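4.3 Applying the Maintenance Oil

Applies to Halvorsen tables supplied with the Lernau oil finish. Lacquered tops are covered in section 4.5.

1. Clear the top and wipe it along the grain with a damp, lint-free cloth.
2. Let the surface dry fully. Do not use a heat gun.

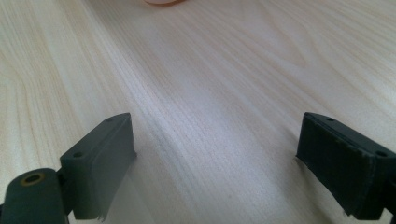 3. Shake the can for 2 minutes. Pour a small amount of oil onto a clean pad, never directly onto the wood.
4. Work from one short end to the other in overlapping strokes.

Note: End grain absorbs more oil than the face – coat the edges twice.

5. Wipe off all excess before it turns tacky.

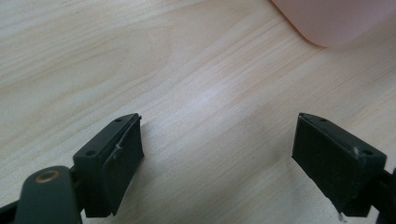
6. Leave the table unused for 36 hours. Keep the room ventilated.

CAUTION: Oil-soaked cloths can ignite on their own. Lay them flat outdoors to dry, or store them under water in a closed metal container.

Replacement pads: order part 151 from the Wanutville depot.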